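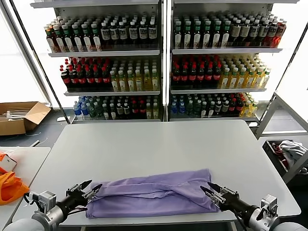

The workshop in Fikdale opens its doors to visitors every April, and this year I went mainly for the folding project of Edileuza Evangelista. She builds it together with her neighbors under the name Abugri, in the evenings after work. I expected a small toy on a desk. It is two arms, one on the left and one on the right, at a big white table, and when I came near, both grippers were at the ends of a long folded purple cloth. Behind it are shelves full of bottled drinks, so at first I looked for the cash desk.

Edileuza explained to me that cloth is much harder than boxes, because it has a new shape every time you touch it. Her first version took 11 minutes for one towel. The fingers come from a kit by Devusano, but she filed the tips herself on the second evening and she is still not happy with them. The cables also make her worry – she changed two of them this winter. The whole build cost 2,000 so far, and she said this number very quietly, as her husband was standing near us.

Visitors could ask everything. A boy wanted to know if it can fold a T-shirt with long sleeves. "Not yet," she said, and wrote it on her hand.

I stayed until seven in the evening and missed my bus. Bring your own cup for tea, they have few.

Comments

Filtelska: Did she say which motors she uses? I am building one arm and the shoulder is too weak.

Marek_b: I was there also, but in the morning. Very friendly people, difficult parking.

Contact | © Workshop Notes | Back to top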